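Sorting Room Ready for Another Season of Shirts

23 Aug 2023

If you have ever stood over a basket of clean laundry and wondered how one family can own so many T-shirts, spare a kind thought for the folks at the Nardale Clothing Share, who are getting ready to hand out 800 of them before school starts. The shirts go out free of charge every August, along with socks, sweatshirts and whatever else the town has been good enough to pass along, and every last one of them gets shaken out, looked over and folded before it leaves the building.

This year the folding has moved into the big room at the old Soler building, and people seem very pleased with the change. Last summer everything was done in a hallway, with bags piled up on both sides, and anybody who wanted to get to the coffee had to turn sideways! Now there is space for folks to sit down together at a table, and there is a padded green surface to lay the shirts on, so a sleeve can be smoothed flat without sliding off onto the floor.
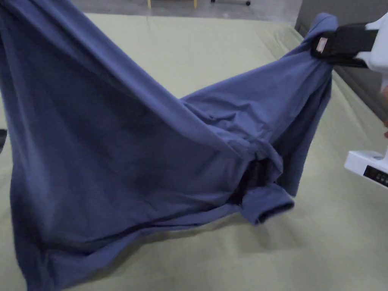
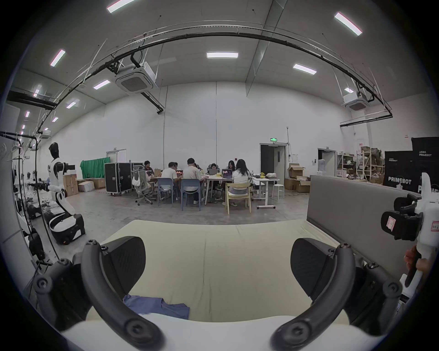
AROUND TOWN

A blue T-shirt may be the plainest thing in anybody's closet, but there is a bit of an art to getting one straight when it has come up twisted, with the neck and sleeves all turned in on themselves. The method the Share likes best is the old one: find the shoulders, let the rest hang down, lay it face down on the padding and bring the sides in toward the middle. Sleeves go back over, the bottom comes up to the collar, and you have a neat little square that will sit nicely on a shelf (or in a backpack, for that matter).

Shirts with small holes are put aside for the mending evening, and those past saving are cut up for rags, which the Hastavar Garage is always happy to take. Anything with a school name on it goes in a separate box, and families are welcome to ask for those first.

The handout runs for 8 days at the end of the month, and last year 366 households came through the doors, some of them more than once, which is perfectly fine. There is no form to fill in. Bring your own bags if you can, as the supply of paper ones is never quite what it ought to be by the second afternoon.

The Share is still short of children's sizes, above all size 12, and would be very glad of plain shirts in any color as long as they are clean and dry. Donations can be left at the front counter of Skelement Hardware during store hours. Please tie the bags shut, and if you have pairs of anything, do pin them together before you drop them off.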